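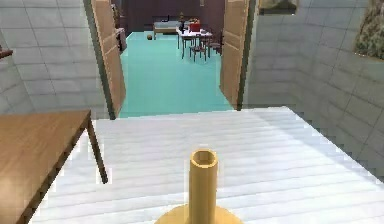 Rendered interior with white plank floor and wooden table

Ristholm Learning Network
Moderated Online Discussions: Safety Inspection Checklist with Comments

Period inspected: July
Discussion inspected: Lindgren evening chat, public channel and moderators' channel
Inspector: Ingrid Achterberg
Responsible host: Wagner Rangel
Ratings: Satisfactory / Needs attention / Unsatisfactory / Not applicable

Section A. Accounts and access

A1. Every moderator signs in with a personal account.
Needs attention. The shared account "lindgren-host" was still active at the time of inspection and had been used to post the opening question. It must be closed and the pinned posts moved to the host's own account.

A2. Two-step sign-in is switched on for all moderators.
Satisfactory.

A3. Former moderators have been removed.
Unsatisfactory. Two people who left the team in spring could still delete posts. Access was withdrawn during the inspection. The host is to check the list again at the start of each term.

A4. Third-party tools connected to the channel are listed and approved.
Needs attention. The scheduling tool is on the list. The archive tool, Mikdale, is approved for reading only but had been given permission to post. Ruxandra Lungu has asked for this permission to be removed.

Section B. Conduct of the live session

B1. The code of conduct is linked in the opening post.
Satisfactory. The link leads to the current version.

B2. At least two moderators are present throughout.
Satisfactory for the session observed. The rota shows one moderator only between 20:30 and 21:00 on later dates. Please fill these gaps or shorten the session.

B3. Reports from participants are acknowledged within 15 minutes.
Needs attention. Of the 6 reports received in the period, one was acknowledged the following morning. It had been sent by direct message to a moderator who was not on duty. The opening post should say where reports are to be sent.

B4. Posts hidden by a moderator are logged with a reason.
Satisfactory. Reasons are brief but can be followed. "Off topic" is acceptable for adverts; for anything personal, a full sentence is required.

B5. Participants under 18 are not contacted privately by moderators.
Satisfactory. No such messages were found in the moderators' accounts made available for inspection.

Section C. Records and transcripts

C1. Transcripts are published without direct messages or e-mail addresses.
Unsatisfactory. The transcript inspected ran to 154 posts, one of which contained a participant's private e-mail address. The page was taken down and reissued. Hollis Abernathy has written to the participant.

C2. Requests to remove a name from a transcript are completed within 72 hours.
Satisfactory.

C3. Charts showing who replied to whom are published with display names hidden.
Not applicable. No charts were published in this period. The host has said that they may be introduced, in which case this item will apply from the first one.

C4. Copies held on personal devices have been deleted.
Needs attention. Three moderators have confirmed in writing. Confirmation from Bent Norðdahl is outstanding.

Section D. Actions required

Close the shared account: Wagner Rangel, before the next session
Remove posting permission from Mikdale: Ruxandra Lungu, in hand
Amend the opening post (B3): Wagner Rangel
Written confirmation under C4: Bent Norðdahl
Second reader for all transcripts before publication: Hollis Abernathy

Items A3 and C1 will be inspected again. Comments on this report should be sent to the inspector through the moderators' channel.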